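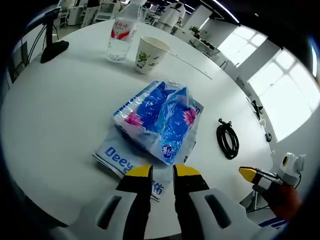
Do you need a robot to record these demonstrations? None is needed for recording. A person holds one gripper in each hand and does the task at a table, and the arms come in later, when a trained policy is run.

Stomia Tabletop, data card

Summary

Stomia Tabletop is a set of two-handed demonstrations made with hand-held grippers. The objects are the sort of thing that ends up on an office table: packs of tissues, paper cups, cables, plastic bags. Each gripper has its own camera, and the two views are stored as separate streams with a shared clock.

Tasks

cup_handover - pick up a paper cup with one gripper, pass it to the other, set it down
cable_move - lift a coiled cable and put it down clear of the other items
pack_shift - move a soft pack from one side of the table to the other
bag_flatten - spread out a plastic bag with both grippers

There are nearly 1000 episodes in the current release. cup_handover and cable_move have 200 each. The rest is split unevenly between the other two, and pack_shift has the most.

How a session runs

The operator starts with both grippers open and over the table. Recording starts on a double squeeze of the left gripper and stops the same way. Episodes longer than 90 seconds are dropped by the import script. Operators were told to work at normal speed and to keep going after a fumble. Failed grasps are kept and marked retry in the notes column.

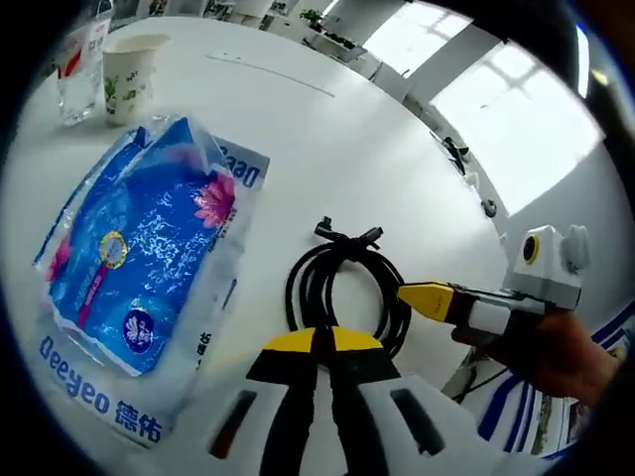
Gisela Pereyra wrote back after the first release that cable_move was the hardest task to learn from, and asked for the grasp point to be labeled. Her policy kept going for the plug end and dragging the coil behind it. Labels were added in January. They are in grasp_region and take the values coil, tie, plug and unsure. Please don't treat unsure as a missing value.

Files

episodes/ - one folder per episode, with left and right video, gripper poses and jaw width
meta/tasks.csv - task name, operator code, table code
meta/notes.csv - free text, not cleaned up
tools/import.py - reads raw sessions and writes episode folders

Jaw width is in millimeters. Poses are relative to the first image of the left gripper, so they can't be compared between episodes without the alignment step in tools.

Known problems

Thin cups bend under a firm squeeze, and jaw width then reads smaller than the cup. Clear plastic confuses the pose tracker when it fills the view. Left-handed operators are few. People in the background have not been blurred in the raw video, so access to raw sessions is on request only.
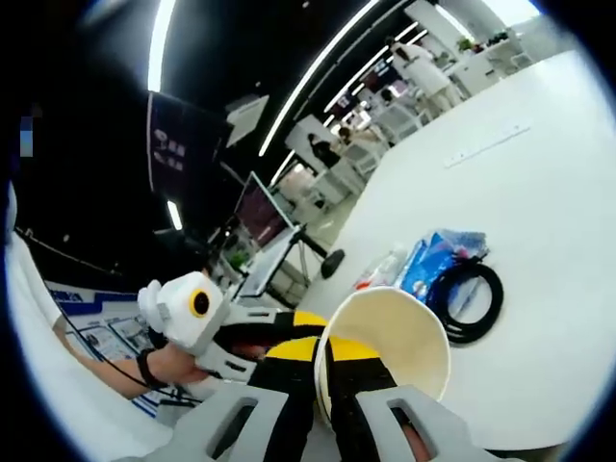 Kenji Ambrose asked whether the handover episodes can be used for a single arm. They can, with some care - split each one at the release flag and train on the halves separately. He reported that the receiving half worked better for him than the giving half. We have not tested this ourselves.

Contact

Waltraud Brunner keeps the files and answers access requests. Bug reports on the import script go to Tamer Zoubi.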